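Search this site... Go

Living with a used plug-in estate: the first winter

14/03/2019

I said I would write something once I had done a full winter in the car, and the clocks change soon, so I may as well do it now. For anyone who missed the earlier posts, I bought a six-year-old plug-in hybrid estate last July from a dealer in Trurden. It replaced a diesel that had done a lot of miles and was starting to cost me money every time it went near a garage.

I'll start with the electric range because it is the thing I get asked most. In summer I could get to work and most of the way back without the engine cutting in. My run is to the industrial estate at Fesside, a mixture of dual carriageway and town, with one long hill that the old diesel never noticed and this car certainly does. From November onwards the engine was starting well before I got there. The heater is the main reason. It can run off the battery, but on a cold morning the car would sooner start the engine and take the warmth from that, and there is no menu setting on mine to stop it. Later models have one, I believe.

What I do now is set the timer so the cabin is warmed while the car is still plugged in. It takes a bit of setting up. You have to go through the trip menu, then a submenu called Departure, and it forgets everything if you change the clock. I lost a week of warm mornings in November before I worked that out. With the timer on, the windows are clear when I come out and the engine stays off for the first few miles, which are the ones where I want it off, as it's all speed bumps and parked cars.

Petrol use over the winter has gone up, as you would expect. I got 610 miles out of the best tank in August. The tanks since Christmas have been nowhere near that, though still better than the diesel managed on the same roads. I charge at home overnight on the ordinary three-pin lead. I did look at having a proper wall box put in, but the car charges so slowly in any case that I would not see much benefit.
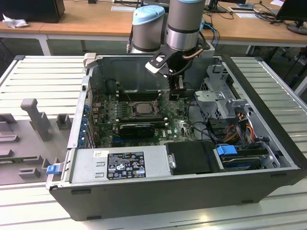
The other thing I wanted to cover is the navigation and the screen generally. The car came with the bigger of the two systems, and the last owner had paid for it when it was new. It is fine. The maps were four years out of date when I got it and the dealer wanted more for an update than I was willing to pay, so it thinks I am driving through a field whenever I use the new Workska roundabout. I mostly use my phone for directions. The one part of the built-in system I do use is the hybrid assistant, where it looks at the route and saves some battery for the town at the far end. On a long drive this works well. It only does it if you put the destination in, and I forget to do that for places I already know how to get to.

The screen itself has been slow in the cold. On a frosty morning it can take the best part of 30 seconds before the radio comes on, and the reversing camera is not there when you want it if you are the sort of person who starts up and backs straight out. I've got into the habit of starting the car, doing my belt and sorting my glasses out, by which time it has caught up.

Tyres next. I put a set of Türkmen all-season tyres on in October, as the summer ones were down to 2 mm at the back and I would have needed new ones anyway. They are noisier than what came off, mostly on coarse concrete, and the steering feels a little softer. Against that, we had snow twice and I got up our road both times, passing a couple of cars that had been left at the bottom. This is a heavy car with the battery in it, and I think the weight helps going up and does the opposite coming down. I took the downhill very slowly. I will leave them on through the summer and see how they wear.

Faults so far: one. The flap over the charging socket froze shut in January and I broke a small plastic clip getting it open. The clip isn't sold separately. You have to buy the whole flap, unpainted, and pay someone to paint it. I have used a bit of tape on the inside and it closes well enough. If yours freezes, a hand held against it for a minute will do the job, or a drop of de-icer round the edge the night before.

It has also had its service, which came with a brake fluid change. The garage said the front discs had some rust on the faces, and that they see it a lot on hybrids as the brakes don't get much use when the motor is doing the slowing down. Their advice was to brake firmly from a decent speed once or twice a week, with nothing behind me. I do this coming off the dual carriageway now and the grinding noise I used to get first thing has gone.

On boot space, I had been warned that the battery takes up room under the floor and it does. There is no spare wheel and nowhere to put one. The dog guard from the diesel didn't fit either – the mounts are in a different place – and a new one was dear for what is really a bit of mesh. With the back seats down it still takes a bike with the front wheel off, and it did two trips to the tip with an old wardrobe in pieces.

Would I buy it again? I think so, yes. I reckoned at the start that it needed to save me 2,000 pounds over three years to justify the difference in price over another diesel, and I don't know yet if it will. The winter has been worse than I hoped, and the summer was better. If most of your driving is motorway I wouldn't bother. For my sort of mileage, with a socket by the drive, it makes sense.

I will do another post when the tyres have had a summer on them. I also want to write up the battery health check, as the garage has given me a printout that I don't fully understand yet and I would like to read up on it first.

Share this post: 2 shares
7 comments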